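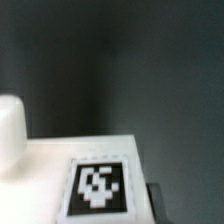
The Ratent Mirano is a single-arm unit for one fixed station, in a kitchen, a utility room or at a packing bench. It finds its place by square black and white markers stuck to the things it works at, like the one on the front of the white platform. Each marker needs a flat face and a clear white border. The arm looks for the marker again before every pick, so a station that gets nudged during cleaning does not have to be taught afresh.

What it can do today: move cups and tubs between two marked stations, load a rack, and pass parts to a person at a bench. Maximum load is 300 g and reach is 330 mm.

What it cannot do yet: fold laundry, wash up by hand, or tidy a room it has not been set up for. Clear glass is unreliable. Our Flotham workshop ran 1000 picks of plain white cups in April and a person had to step in on 5 of them. Mixed crockery does worse and we do not quote a figure for it.

Supplied with arm, gripper, controller and a sheet of markers. The Gu soft fingertips are sold separately.

Last updated: June 3, 2025

14 shares | 3 comments

Birutė Venckus
We have one on the packing bench. Fine with tubs, slow with anything shiny. It does save me walking back and forth.

pottingshed
Can the markers be wiped down? Ours would be next to a sink.

M. Dray
Good to see a list of what it can't do. I'll wait for the washing up.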